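Blog > Music > Records

Print this page | E-mail this to a friend

I finally got hold of the second Drosholm record, the one called Matubbar, after Bindu Kartha had been telling me to buy it since March. It came on vinyl, number 71 of 100, with a plain gray sleeve and no lyric sheet.

The first side is one track, 18 minutes long, and it takes its time. The guitars stay on two chords until the drums come in, and then the whole thing drops a step and gets slower. I played it twice before I turned the record over. Bass is loud in the mix – louder than on the debut, where you could hardly hear it on small speakers.

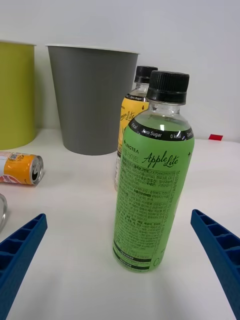

Apple Lite, zero sugar.

Side two has four shorter songs. "Zidevel" is the closest they get to a single and has the only clean singing on the album. Sharada Kulkarni plays organ on that one and on the closer, and I wish she was on more of it. The third song sounds like a leftover from the first album to me. Same riff shape, same fade.

I saw them play most of this at Asix last winter, before the record was out. The room holds 159 and it was close to full. They played the long track last and cut the middle section, and I think it works better that way. On the record that part drags a bit.

Still, I've had it on most evenings this week. If you like your doom slow and don't mind waiting for the riff, get this one before the debut. Bindu says a second pressing is planned – no word yet on when.

Filed under: Heavy Stuff, Vinyl, Album Reviews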